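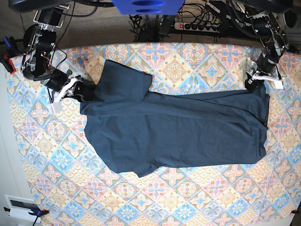
Dark blue T-shirt flat on the table

How do I fold cotton T-shirts so they stay folded in a drawer?

I have a deep drawer and I file my shirts upright. They look fine for 2 days, then the heavy navy ones slump and come open. I fold on the dining table with a patterned cloth over it. Sleeves in, then halves, then thirds. Is it the fold or the surface?

Asked by Golestani — 600 views

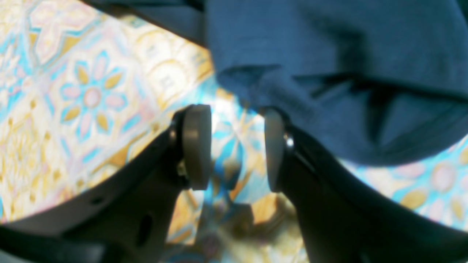
Lidimon wrote that it was probably the fold. Halving the shirt first leaves the thick part at the collar, and that end falls over. Bring each side in to the middle, sleeves turned back, so you have a long strip. Then fold from the hem up and stop an inch short of the collar.

I tried that on 30 shirts last December and most of them are still standing. The older, thinner ones never will.

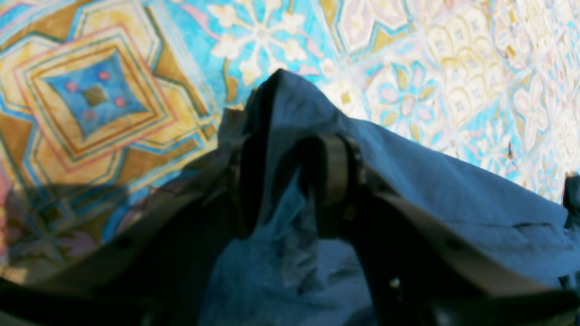 Blue cloth lifted into a peak over the tiled floor

If you pick a shirt up to move it, lay it down again and smooth it from the center out before you start folding. Creases that run the length of the shirt end up inside the strip and make it lumpy. A tablecloth is OK as long as it doesn't slide. Mine did, so I clipped it.
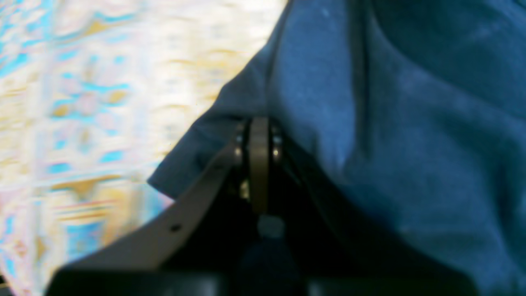

Branuder
Just roll them. Also dark cotton picks up lint from everything, so wipe the table first. I don't know about drawers, mine are all on a shelf.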